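Rotdale House - Shared Kitchen, Unit 13
Hygiene and safety check, with comments
Date: 9 Sep 2024
Checked by: Tharindu Howlader
Form no. 2465

1. Cooktop surface
Glass free of cracks and chips - OK
Controls off on arrival - OK
Nothing stored on the glass - NO
Comment: The washing basin was sitting partly on the black glass and partly on the counter. Please keep it fully on the counter. A basin full of water is heavy, and if someone switches on the wrong zone the bottom will go first.

2. Dish soap and other cleaning products
Kept in original labeled container - OK
Pump works and does not drip - OK
Stored away from open food - OK
Comment: The big yellow jug stays at the back by the wall. Do not decant it into drink bottles. We had that problem in February.

3. Chopsticks and other wooden utensils
Washed apart from knives - OK
Split or rough pieces removed - see comment
Dried fully before going back in the holder - not checked 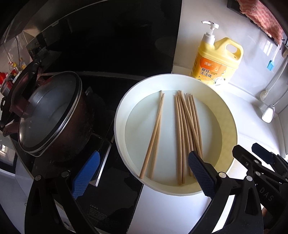
Item 3: wooden chopsticks in the basin, dish soap behind.

Comment: I pulled 2 pairs with rough tips and put them in the trash. Wooden chopsticks do not last forever. If the tip feels fuzzy or you see dark spots that do not wash off, throw the pair out. Replacements are in the Nokari box on the top shelf.

4. Washing method
Clean water for rinsing - OK
Soaking time kept short - needs work
Basin emptied and wiped after use - OK
Comment: Soaking overnight has to stop. Ten minutes in shallow water is plenty, then rub them a few at a time under the tap and rinse until they no longer feel slippery. Stand them thick end down in the holder so the eating end dries in the air.
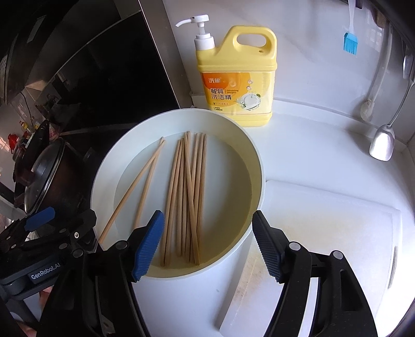
Ertuğrul Taşdemir wrote back that ten minutes is fine for rice but does nothing for dried sauce, and that he would sooner wipe the sticks right after eating and skip the soak. He also asked whether the holder could be moved closer to the window.

Reply from T.H.: Wiping first is fine, please do. The holder can move as long as it is not over the cooktop.

5. Wall rack and cloths
Rack fixed firmly - OK
Cloths changed weekly - OK
Basting brush clean, no loose bristles - OK
Comment: None.

6. Floor and exits
Floor dry near the sink - OK
Door opens fully - OK

Open items: 1 (basin off the cooktop), 3 (drying), 4 (soaking). Kitchen desk, ext. 1947.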